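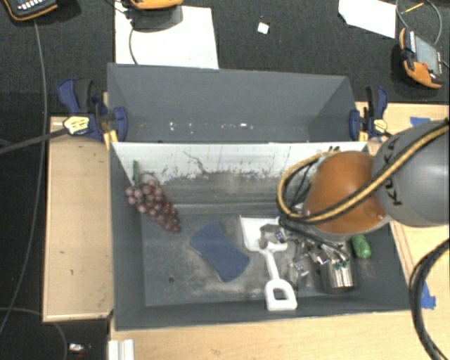 Doltitden Stacking Crate - grey, open top

In stock. Usually out the door next working day, order before noon.

Good solid crate for the back room, the garage, the allotment shed, wherever. We've sold these longer than anything else in the shop and they're the one line we never have to talk anybody into. People come back for more of the same and want them to match, so we've kept to the one grey.

Prices
Single crate - see basket for current price
Pack of 17 - best value, comes nested on one small pallet
100 and over - ring or email, we'll do you a proper quote
1,000 and over - made to order by Lenier, allow until end of May

Why 17? That's how many go in a nested stack before the courier moves us up to the next size. Sorry, can't split packs.

Sizes
Outside length 593 mm. The full drawing with widths and heights is on the downloads tab, please check it before ordering if they're going under a fixed shelf. We get a lot of returns from people who measured the shelf and forgot the uprights.

Material
Polypropylene, solid sides, solid base. No drain holes. If you want holes you want the Woltilov garden crate, different page, same sort of money. Don't drill these, it starts splits at the corners and we won't replace a drilled one.

Stacking and nesting
Nests when empty. Stacks full only with the lid on or with the pair of steel bars (sold seperately). Five high on a level floor, no more. Three high on a trolley.

Lids
Drop-on lid or hinged lid, both grey. Hinged lid comes flat with two pins, push them in by hand, a rubber mallet if stiff. Lids from before the mould change do fit but sit a bit proud on one side. Fine for dust, no good for stacking.

Labels
Card holder clips on the short end. Sticky labels will hold if you wipe the crate down with a bit of meths first. Paper labels come off in a cold shed, use the vinyl ones.

Cleaning
Warm water, washing up liquid, soft brush. Pressure washer is ok from a sensible distance. No scouring pads, they leave marks that hold the dirt and then you're scrubbing for ever. Bleach will do no harm if it's rinsed off straight away.

Temperature
Happy in an unheated building. Gets brittle in a hard frost so go easy throwing them about in January. Not for the oven, not for hot ash - yes we've been asked.

Second-hand crates
We also have used ones, the Pathirana grade. Sound, no broken rims, will stack and nest like new, but they've had a working life so expect scuffs and old label glue. Sold as they come, no picking through. Cheaper by a good bit and most people putting them in a shed go for these. Stock is up and down, last updated Apr 10, 2021.

Delivery
Mainland only at the listed rate. Highlands and islands, ask first. Pallets are kerbside, driver won't bring them in and he wont wait long either, so have someone there. Collection from the Doltitden yard is free, bring the order number and a big enough car. An estate takes one nested pack with the seats down.

Returns
Unused, within the month, you pay the carriage back. Damaged in transit - photo of the damage and the packaging, same day if you can, and we'll send another.

Goes with
Drop-on lid, grey
Hinged lid, grey
Stacking bars, pair
Card holder, clip-on
Four-wheel dolly, two braked

Trade accounts welcome, form is at the bottom of the contact page. Allow a few days, we do them in batches.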